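Can I oil over an old finish, or does it all have to come off first? 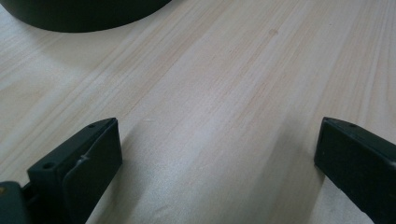
The tabletop in question

pritasside_upstairs
Posted Mon 7 November

Hi all! First time posting in the furniture section, long-time lurker in plumbing (don't ask). We bought a dining table secondhand from a couple moving out of Pritasside. It's a Šťastný, the older kind with the bolt-on legs, 70 inches long, and we paid $879 for it with the bench. I love it. My back does not love it because we carried it up two flights ourselves.

So here's my problem. The sellers said the top was "oiled," and they handed me a half-full can of Condumia table oil and told me to wipe it on twice a year. Fine, great, easy. But when I put a little on the underside of one end to test it, it just sat there. I left it overnight and in the morning it was still tacky, and now there's a gummy patch with a bunch of lint in it. Which makes me think the table isn't oiled at all, or it was oiled once and somebody put something else over it?

I really don't want to sand the whole thing. I don't own a sander, we're in an apartment, and my downstairs neighbor already thinks I'm running a bowling alley. We have family coming for Thanksgiving at the end of the month and I'd like to not be eating off the couch. Is there any way to tell what's on there? And can I go over it with the oil anyway if I rub it in harder?

Share (3) | 2 replies

trasum_shopdog

Don't rub it in harder! Oil has to soak into wood, and if there's a film in the way it has nowhere to go, so it stays on top and turns into exactly the goo you're describing. I did this to a desk once and it was sticky for most of a summer.

First get the gummy patch off. Mineral spirits on an old T-shirt, window open, wipe with the grain, change to a clean bit of cloth a lot. If the oil has only been on a few days it should come right up. Spread the rags flat outside to dry when you're done, and please don't ball them up in the trash, oily rags can heat up and catch fire all by themselves. Same goes for any rags you use with the Condumia later on.

Then do the water test. Put a few drops of water on a spot that gets a lot of use, like where somebody's plate goes, and another few drops near the edge where nobody sits. Give it ten minutes. If the water beads up and sits there, you've got a film of some kind. If it soaks in and leaves a dark spot, the wood is open there and will take oil (the spot dries out, don't panic). On a lot of used tables you get one answer in the middle and a different one at the edges, which is annoying but at least you know.

If it's a film, next try rubbing alcohol on a cotton swab, somewhere hidden. Under the end where you already made a mess is perfect, although undersides don't always get the same finish as the top, so I'd try one tiny spot on the edge too. If it gets soft and sticky in a minute or so, that's most likely shellac. If alcohol does nothing, try lacquer thinner the same way. Lacquer softens, polyurethane mostly shrugs.

Now the part you'll like. If it's poly and it's in decent shape, leave it alone! You don't need to oil it, ever. Wash it with a damp cloth and a drop of dish soap, dry it, and put on a thin coat of paste wax if you want it to feel nice. You could have that done in an evening and nobody downstairs would hear a thing. If it's worn through in patches you can scuff it by hand with fine paper and wipe on a thin coat of poly, but I wouldn't start that in November with the windows shut and company coming. Do it in spring.

Keep the can of oil for your cutting boards, but only if the label says it's food safe. I've never used that brand so I can't tell you.

Helpful (22) | Share

condumia_fan

i have used Condumia on everything for years and never had a problem so it's probably the table. You have to shake the can really well and put on way less than you think, like barely damp, then wipe it ALL off after 15 min. Also check if the can is old, mine went thick like syrup once and never dried. I would just sand it tbh, start coarse and keep going up to 2,000 grit and it comes out like glass. Takes a weekend

Helpful (1) | Share

pritasside_upstairs

Okay, update! Mineral spirits worked and the lint is gone. Water beads up everywhere I tried, and alcohol did nothing, so I'm guessing poly and stopping there. Wax it is. (The can was a bit syrupy too, now that I look at it.) Going to pick up paste wax after work tomorrow. Does the color of the wax matter or do I just get clear?

Share

Related posts
White ring from a hot mug, is it permanent?
Bolt-on table legs keep working loose
Best paste wax for a table that gets used every day
How long before I can put plates on fresh shellac?
Bench wobbles on carpet but not on tile

Contact us | House rules | Back to top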